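1/ I sat my driving theory test again in August after letting my old license lapse for too long. Some notes on studying for anything when you work full time.

2/ The question bank had 1415 questions. I did 37 a day, on the bus, no more. On days I felt good I wanted to do extra and I didn't. The next day was always easier for it.

3/ Paper beats the app for me. I wrote every wrong answer on an index card and carried the cards in my coat. By the end I had 89 cards, most of them about stopping distances and parking near hydrants.

4/ Bezawit Gebru quizzed me while she cooked. She has never driven a car. She knows the right-of-way rules better than I do now.

5/ Things I stopped doing: highlighting, rereading the handbook from page one, studying after 10 pm. I kept none of what I read that late.

6/ The last week I only went through the cards. Two wrong on the day, both on towing. I don't own anything to tow.

7/ A few people asked if the same method works for hands-on skills. Partly. You still need the small daily amount, but cards won't help you tie a knot. For that you need a pad and thread.

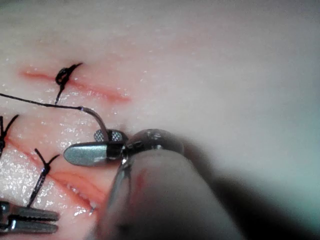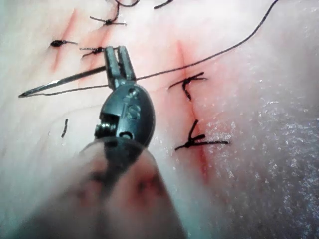
Suturing practice: a tied knot in the first, the needle in the second.

8/ Road test is next. I have 19 days and a borrowed hatchback.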